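Karkora 472 Countertop Capsule and Sachet Dispenser
Sold by Zostora. Item group: small beverage appliances.

The Karkora 472 stores single-serve coffee sachets and keeps the remaining stock visible through a clear cover. It can be used upright or laid flat. The housing is a one-piece white shell with a gloss finish.

Specifications
Capacity: 16 sachets
Power cable: black, fixed
Length: 91 cm with cable extended
Housing: white, rounded edges
Cover: clear, rounded corners
Warranty: 2 years

Setup
Place the unit on a level surface. Route the cable toward the rear of the table. Load sachets lengthwise with the printed side facing the cover. Do not overfill; a full load should leave nearly 2 mm under the cover.

Cleaning
Unplug first. Wipe the shell with a damp cloth. Abrasive pads will mark the cover and are not covered under warranty.

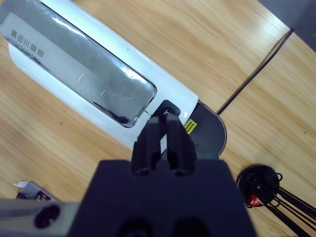
Essien, product editor, Zostora

Unit laid flat on a wood tabletop with a silvery 隅田川咖啡 package under the cover. The small black rounded square is set into the shell just past the end of the cover. The yellow warning label is on the side of the housing, near the dark gray end cap. Light scratches on the cover do not affect use. Replacement covers ship from Clelholm every Saturday.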